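Lalard Community Board > Home and Office > Break Room Snack Setups
Thread: honor system snack table, is mine doomed

Rello
Our vending machine died in February and the landlord's plan is to think about it. So I'm running a snack table for three small offices on one floor. Pay jar, price list, trust in mankind. First decision was the tray. I went with plain white.

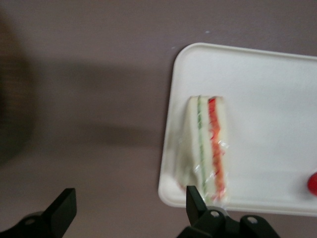
White tray, rounded corners, raised rim.

My question is pricing. Everything at one price, or each item marked? I'm leaning toward one price so people don't have to do math before coffee.

Marwat
One price. I ran a table for 90 people and itemized everything the first month. All it did was give them something to argue with. The jar came up short either way, but at least with one price I knew by how much.

Roto_2
Disagree with Marwat, as is tradition. With one price the good stuff is gone by 10 a.m. and you're left with a museum of granola. Mark the candy up, mark the crackers down. Also get candy off the table and onto some kind of riser. People pay for things that look like they came from a store.
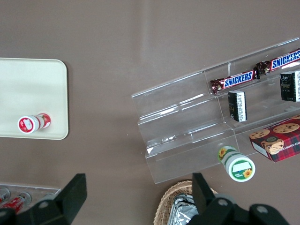
Re: honor system snack table, is mine doomed

Rello
Fine, risers are in. The Snickers look very official up there. Still not convinced on marking them up, as I'd be the one paying.

Marwat
A riser won't stop my accounting department.

unit1614
Has anyone had luck with fresh food? I tried sandwiches on a Friday and lost around half of them to the weekend. Now I take orders the day before and only bring what's spoken for. Less exciting, much less smell.

Roto_2
Orders only, yes. And keep sandwiches in a basket of their own, well away from the candy. Otherwise somebody drops in candy money and walks off with lunch.

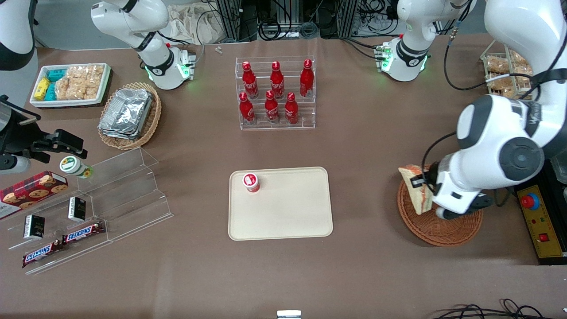
Re: sandwiches (split from pricing)

Rello
Basket it is. Wicker hides crumbs, so I'm told by everyone who owns wicker.

Marwat
It stores crumbs. You'll meet them all when you tip it over.

unit1614
Line it with a dish towel and wash the towel. What did you decide on prices?

Rello
Two prices, candy and not candy. The jar has a lid now too. If it comes up short I'm blaming Roto_2.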